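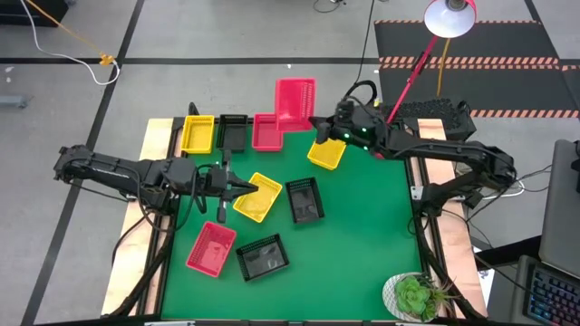
Gripper drops. If your arm lets go of things halfway through a move and the log says nothing useful, start with the cable and not the code. We lost most of December to this on the basket sorting job at Birkwood. The right arm would pick up a basket, carry it a bit, then open for no reason and carry on as if it still had hold of it. No error. Mesh baskets are a pain anyway, grab one by the rim and it hangs with a corner down like the yellow one in the right gripper, so at first I blamed the grip. Wrong. It was a bad connection at the wrist, and the cables running along the top of the arm were getting pulled every time it reached for the middle of the table.

Quick notes on how to find it and fix it. Written fast, sorry. Works for any two-finger gripper fed by an outside cable, as far as I know.

Before you touch anything

Stop the program. Power off both arms, not just the one acting up. With two arms facing each other over one table the "good" one can still swing into your hand. Jonatan Dalen got a knock on the knuckles that way, no harm done, but we lock out both now. Take whatever is in the gripper out first, it may open when power goes.

And don't trust the lights. Ours stayed green through nearly every drop. The gap in the signal was too short to change them.

Finding it

1. Write down where it drops. Not when, where. We put 68 picks on a sheet and marked the arm position for each one. 17 drops, all with the arm stretched out past the halfway line. A software fault wouldn't care about that.

2. Swap the job. Run the same picks close in to the base. If the drops stop, you're looking at a cable.

3. Swap the fingers if you have spares. Ours made no difference. Ten minutes, worth it just to rule it out.

4. Power off, unplug the gripper cable at the wrist, look at the pins. One of ours was pushed back a hair. You need a good light and maybe a magnifier.

5. Plug it back in, power on, arm in hold, people clear. Start a log of the gripper signal. Then run the arm out slow to full reach – lowest speed you have, hand on the stop button – and watch the log. Do not wiggle the cable by hand with power on. I know everybody does.

If the signal blinks at full reach you have it.

Fixing it

- New cable if the pins are bad. Dont bend them back, it lasted 2 days when we tried.
- Leave slack at each joint. Move the arm (power off, brakes released, one person holding it up) to the furthest spot it ever goes, and tie the cable there. We had tied ours with the arm folded. That was the whole mistake.
- Straps, not zip ties. Zip ties pulled tight cut into the jacket.
- Check the loops that hang under the arm too. They can catch on the table edge or a basket.
- Clip the plug at the wrist so the pull goes to the clip and not the pins.

Then make the program notice

This part we should of had from the start. After the gripper closes, read the finger gap. Read it again during the move. If the gap changes, stop the arm. Ours used to check once at pickup and never again, so an empty gripper would happily go and "place" nothing on top of the next basket. Once it came down on a full one at speed. Bent the rim, nothing worse.

Set it to stop and wait for a person. No auto retry. Gyula Vincze wanted a retry, and we tried it, and the arm went back for a basket that had rolled somewhere else and hit the table.

Test: 32 picks at full reach, slow, then the same again at normal speed. Zero drops or you start over. Ours passed second time round, I'd left one strap too tight the first time.

Will add the wiring notes when I get to it.

Home Guides Faults Cables Older posts Contact

Comments

grarura_bench: Same thing on ours but the left arm. Pin looked fine, it was a break inside the jacket right by the elbow. Couldn't see it at all. Only the slow run showed it.

Sasaki: How much slack do you leave at the wrist? Mine snags if I go over a hand width.

Jonatan Dalen: Less than that. Enough to turn the wrist both ways to the limit, then stop. And it was a thumb, not knuckles.

pdk: Step 5 should be in bold.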